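Levente Balogh
@leventebalogh
2021-06-19

Budget for next year's robot cell is due at the end of the month, so I'm putting my notes here while I work through it. Small shop, one arm already, one more planned.

The arm itself was the easy line. Druvotent and Kocsis both quoted and they landed close together. What moves the total is everything bolted to the end of it.

Hands first. A three-finger hand costs a lot more than a plain two-jaw gripper. We handle enough odd shapes that I'm keeping the fingers in the plan, but only one set.

Spares next. Last year I budgeted zero for them. This year I have $379 for fingertips and $204 for bolts, washers and covers. Both went in before any software. 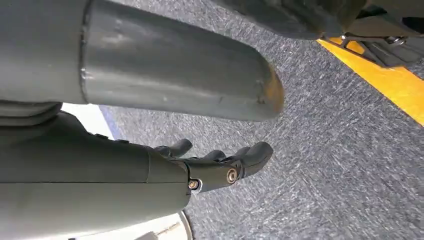
Wear is the part I got wrong before. I had the coating down as cosmetic and left it out. Now there's a line for touch-up and one for replacement end caps, ordered with the robot so we don't pay freight twice.

Floor tape, $76. It's a small number but it gets forgotten every time and then comes out of somebody's petty cash.

Training: Fonora offers 3 days on site. Clesdale does it remote for less. I'm going with on site. We have two people who need hands on the pendant.

Service contract is still open. One quote covers the arm and leaves out the hand. Read that page twice before you sign. I asked for the hand to be added and I'm waiting on the new price.

Lead time on the arm is over 3 months from both vendors, so the order has to go in early or the money sits there unspent.

If you've bought a second arm from a different maker than your first, tell me what it did to your spares shelf. I need to pick by the end of June.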